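Cleaning and Inspecting a Small Conveyor Belt
Standholm Technical Workshops - Bench Equipment Guides
Last revised 27 January 2026

Purpose

This guide sets out the routine care of a smooth-surfaced bench conveyor. It applies to the short units in the teaching rooms and to the longer unit in the Bakalis annex. Staff who have not completed the bench safety course should not carry out the work without supervision.

Before starting

Switch the conveyor off at the control box, remove the plug from the wall and keep it where you can see it. The stop button alone is not sufficient. Enter your name in the equipment log under form 1391. Remove rings, lanyards and loose sleeves.

You will need:
Two lint-free cloths
A soft brush
Mild dish soap and warm water
A steel rule
A hex key set

Do not use solvent, bleach or scouring pads. Solvent dulls the surface, and a dulled belt holds dust.

Cleaning the belt

1. Brush loose dust toward one end of the belt and collect it. Do not brush it into the gap beside the rail.
2. Dampen the first cloth, wring it out well and wipe along the length of the belt.
3. Move the belt on by hand and repeat until the whole loop has been wiped.
4. Dry the belt with the second cloth. Allow 12 minutes before restoring power.

Light scuffs do not affect the running of a belt and need not be reported. A cut, a lifted seam or a frayed edge must be reported, and the unit taken out of use.

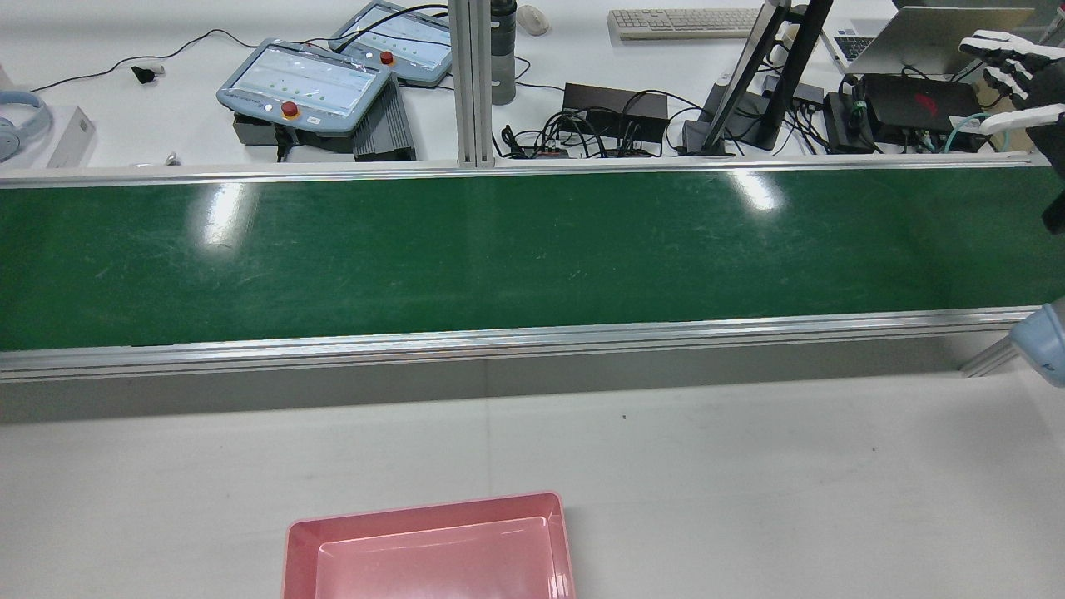
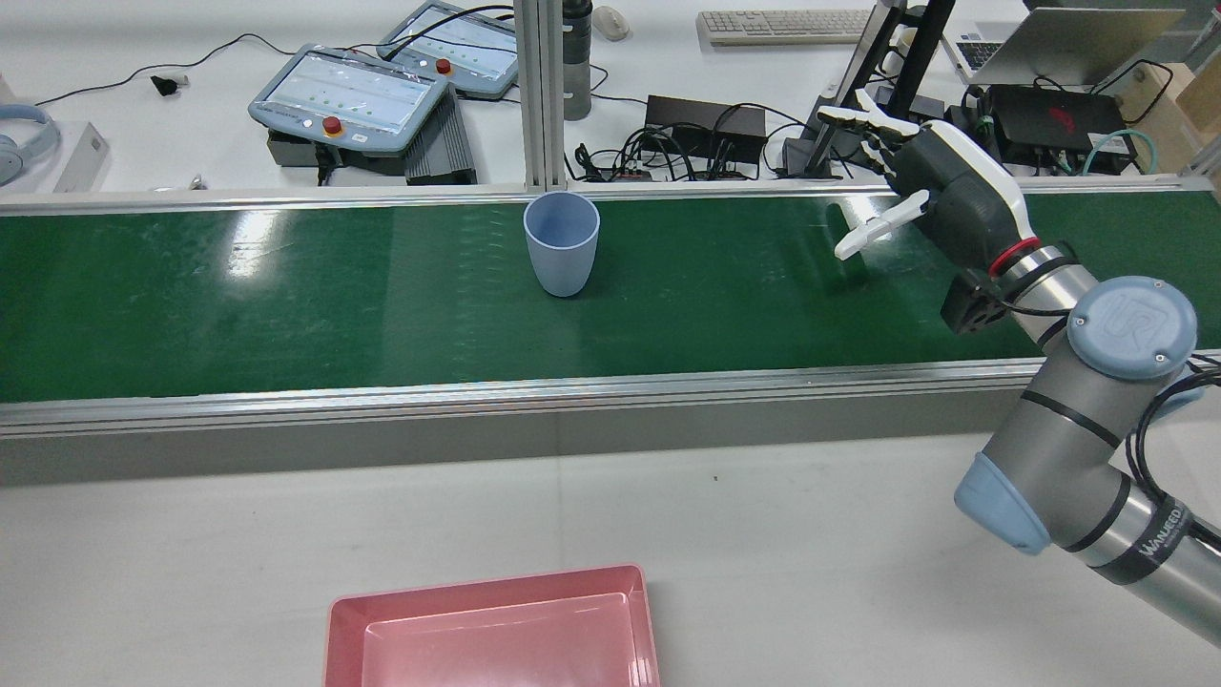 Green belt and metal rails.

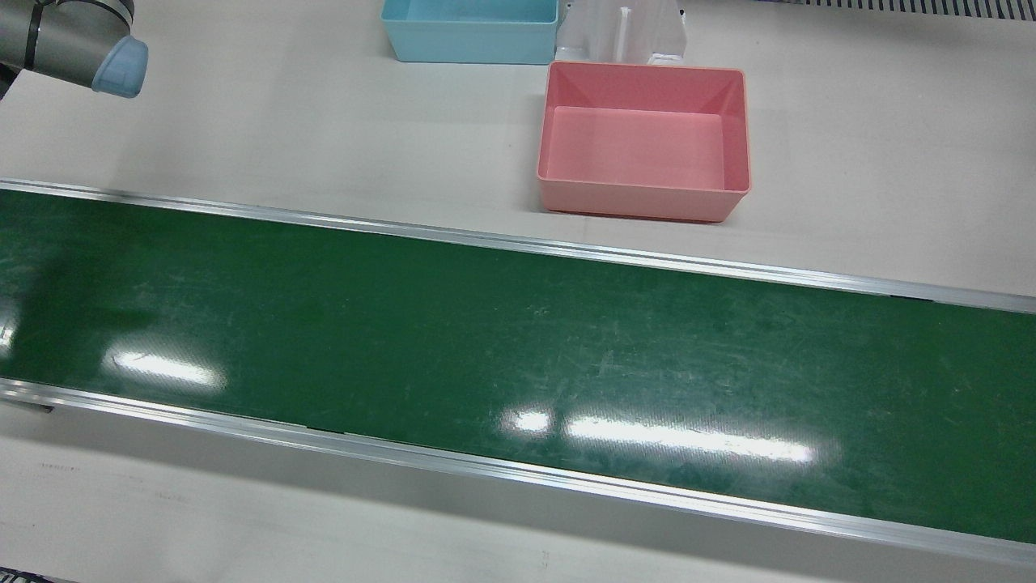 Gwilym Parry writes that on the Stutier units he has always wiped across the belt, from rail to rail, and asks whether the direction makes any difference. On a narrow belt it makes very little. Wiping along the length is preferred in this guide because it keeps grit away from the edges, where it can work its way underneath.

Checking the tracking

Restore power and run the belt empty at its lowest speed. Measure the gap between belt and rail on each side with the steel rule. If the two gaps differ visibly, turn the adjusting screw on the tighter side by a quarter turn, let the belt complete several loops, and measure again. Larger turns tend to overshoot - patience saves time at this stage.

Service intervals

Wipe the belt after every 92 hours of running. Check tension and tracking at 400 hours. Bearings are inspected each September by Hesero under the service contract and should not be opened by workshop staff.

Return the completed form to the equipment office on the day the work is done.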